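Projects > Erent two-arm bench > Part 4: Folding a T-shirt

By now you should have both arms bolted to the rail, homed, and answering to their own names. If one of them still answers to the other's, go back to Part 2 and swap the IDs. I'll wait. I spent an evening on that.

Folding is where the Erent build starts to earn its table space, or at least to look busy. Before you run anything:

1. Clear the table between the arms. Park the spare laundry off to the side, outside the reach you set in Part 3.
2. Lay one T-shirt flat in the middle, hem toward the rail. Start with cotton. Slippery sports shirts come later, when you have more patience.
3. Open the Sidden config and set the speed limit to 35 percent. The default is 70, which folds nothing but does fling a sleeve very nicely.
4. Set grip force to 700. At 1000 the fingers hold the shirt and also whatever is under it, and my table has the scratches.
5. Run the fold script with one hand on the power switch.

The left arm goes first and holds the shoulder down. The right arm then works on the top of the shirt while the left stays put.
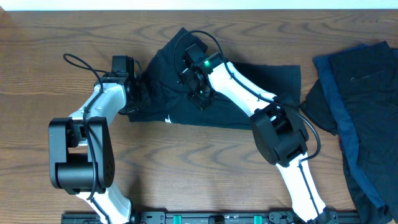
Left finger on the fabric near the shoulder, right arm over the bunched-up top of the shirt.

Expect some crumpling up there. If the whole shirt slides toward the right arm, the left finger isn't pressing hard enough -- lower it a millimeter at a time until the cloth stays where you left it. If the table starts to creak, you've gone past it.

Watch the cables too. Each arm needs enough slack to make a loop above the wrist at full reach. Clip the rest along the links. I used the Rastogi clips, and then, after they let go, zip ties.

Black shirts are harder to see for whatever camera you're using, so turn on a second lamp before you blame the software. I blamed the software for around a week.

Once you get a fold you'd accept from a tired teenager, save the waypoints under a new name. Ostero overwrites the old file without asking, and it's very quick about it.

Part 5 covers sleeves. Bring snacks.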